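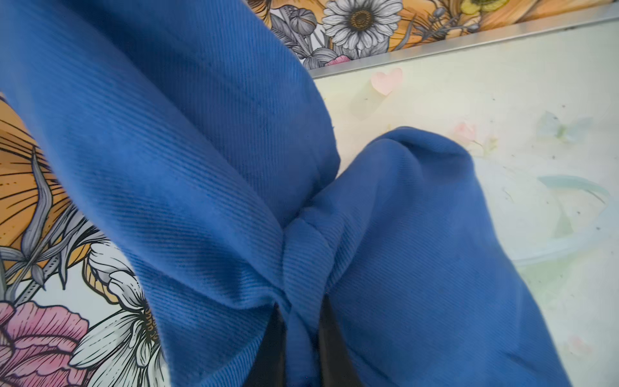 The museum in Jarnach has rewritten its wall labels, and I have now read all 92 of them, which puts me ahead of most of the people who approved them. I went for the paintings. I came home with a grievance.

The old labels were typed by someone who assumed you had a train to catch. Artist, date, oil on canvas, and if the sitter had poisoned a cousin, one line about the cousin. The new ones are paragraphs. They "invite us to consider." They "ask what it means." In the small Dutch room, a still life of a herring and half a lemon is said to interrogate abundance. I looked at the herring for a good while and it did not seem to be interrogating anything. It seemed to be a very well painted herring – the skin on it! – and the label had no word to say about how anyone gets that wet shine out of a brush.

I want to be fair here. A bare label can be snobbish too. "Saint Agatha, tempera" is fine if you already know why she is carrying that dish, and a nasty surprise if you ask the guard. My own education has holes you could hang a tapestry over, and I like being told things. My complaint is that the new labels hardly tell me things. They tell me how to feel about having been told.
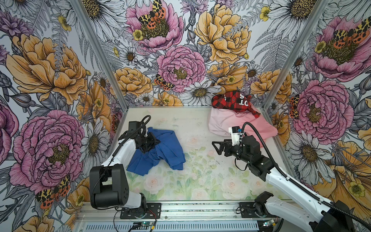
Take the big Flarnenden altarpiece, the pride of the second floor. Its old label noted that the donor had himself painted in twice, once kneeling in front and once in the crowd at the back, in a different hat. I have taken friends up the stairs for that hat. The new text runs to 60 words on devotion and power and leaves the hat out. I watched a father and two kids read it all the way through and move on. They never found him.

I wrote to the museum in March and got a gracious answer from Adelino Carvalho, who looks after interpretation there. He said visitors had asked for more context. I believe him. If somebody stopped me at the coat check and asked if I wanted more context, I'd say yes, and I'd say yes to more benches in the same breath. (There are no more benches.)

What I would like is gossip, technique and hats. Say which blue cost more than the frame. Say who repainted the dog. The Kamon print room, downstairs, still has its old cards, slightly yellow, and one of them reads in full: "The artist disliked this one." I stood in front of that print longer than anything else in the building, trying to work out why, and I think it's the left hand.

Last updated: March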